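4.2 Arm Scheduling

The Stunureck planner assigns each pick to one arm before any motion is computed. Both arms share the belt, so the scheduler reserves the space over it in blocks and releases a block only when the gripper has left. Figure 3 shows the two arms at the conveyor, with a lavender cube beside the open left gripper.
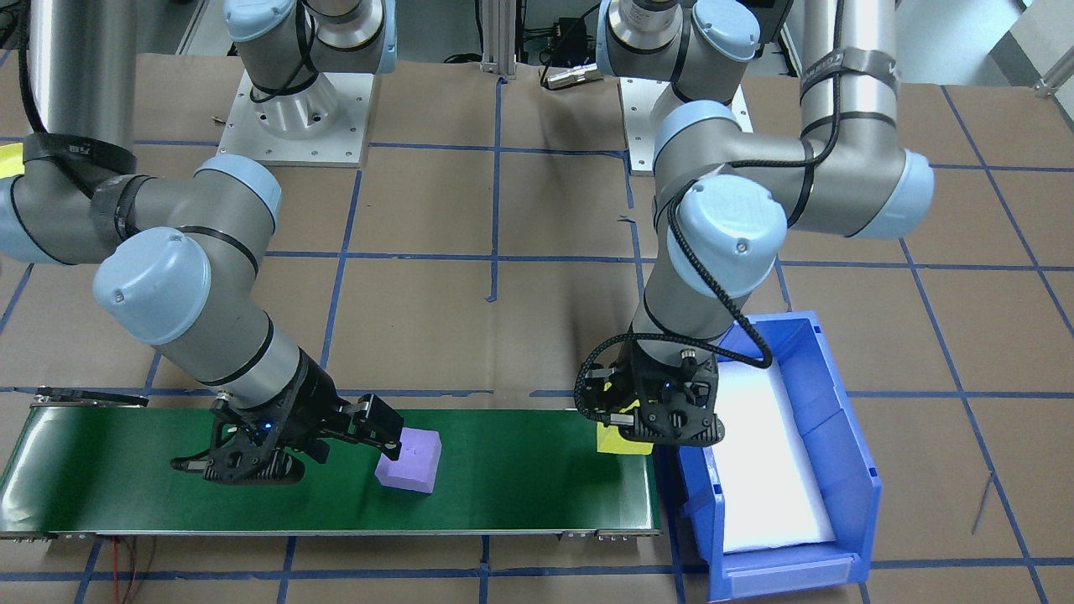

What happens when both arms request the same block? The arm with the earlier deadline receives it, and the other holds its last safe pose until the block is released.

Figure 3. Workspace used for the scheduling trials.

Replanning was limited to five attempts per pick. In 12 trials the limit was reached in two - both with the Skavton perception module running at its lower update rate. Park and Haddad discuss this delay in Section 5.

Print this page | E-mail this page

Related items
Belt Tracking in Abernathy
Grasp Timing with Fasetti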